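On the open day at Godis, Lucinda Kowalczyk gave each visitor a paper badge and two minutes at the screen. My father put his badge on his hat. He had repaired sewing machines for all of his life, and he wanted to see what a robot sees when it practices in a house made by a computer.

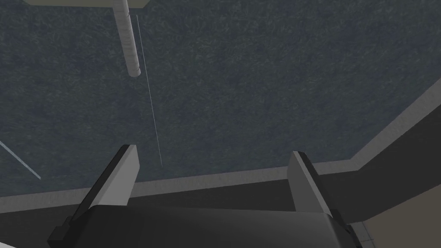
My father did not trust machines which have no smell of oil. He stood very near to the screen with his hands behind his back, as he stood in other people's workshops. "Two fingers," he said. "With two fingers I could not thread a needle." Lucinda answered politely that the robot also could not. Then he saw the thin white line over the carpet, and he bent down to it. "But someone has left the thread for it," he said.
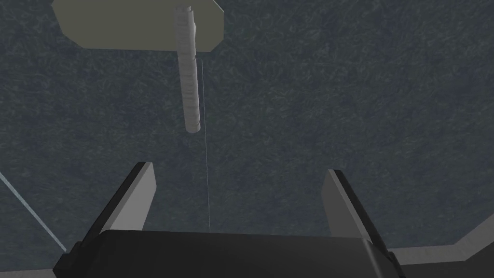 ## The second room

Lucinda changed the view. A woman behind us asked if the house was falling, and my father held the edge of the desk — only for a moment.

"Who lives there?" he asked.

"No one. We call the house Wodari."

"It has a picture on the wall. For whom is the picture?"

She thought about this longer than I expected. 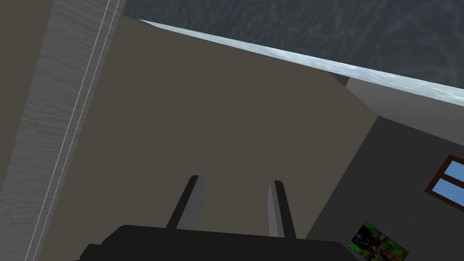 *Wodari, with the window at the right. The gripper is open.*

Our two minutes were finished, but the line behind us was short and Lucinda let him stay. In the next view there were two arms, and flat things like cards were hanging in the air. My father laughed so loudly that people turned around. "Look where they keep the toothbrush," he said. "On the toilet! Your mother would sell this house."
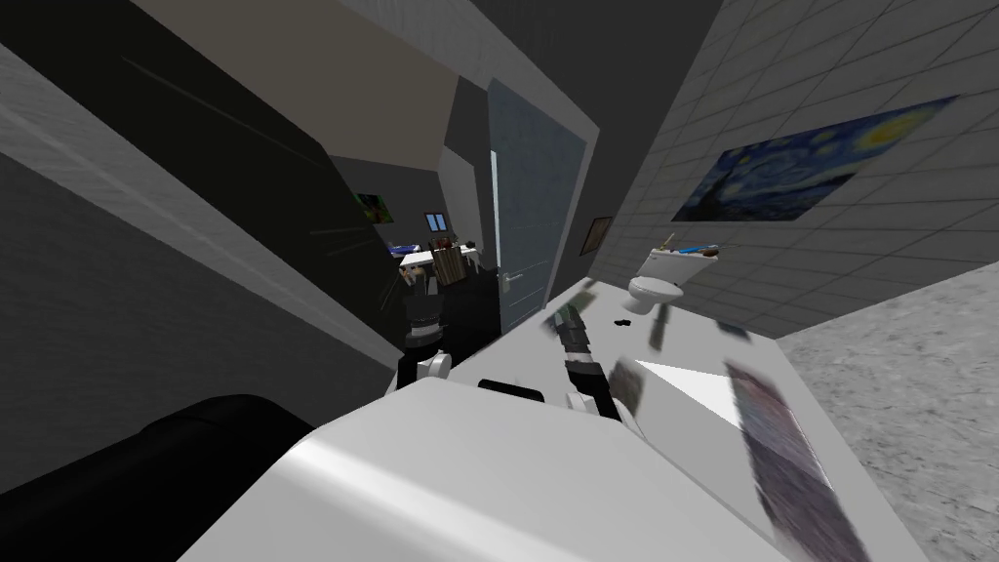

Tahsin Herath

He wore the hat home on the bus, with the badge still on it. In the evening he took my mother's old machine from the cupboard, put a drop of oil in it, and asked me to hold the lamp.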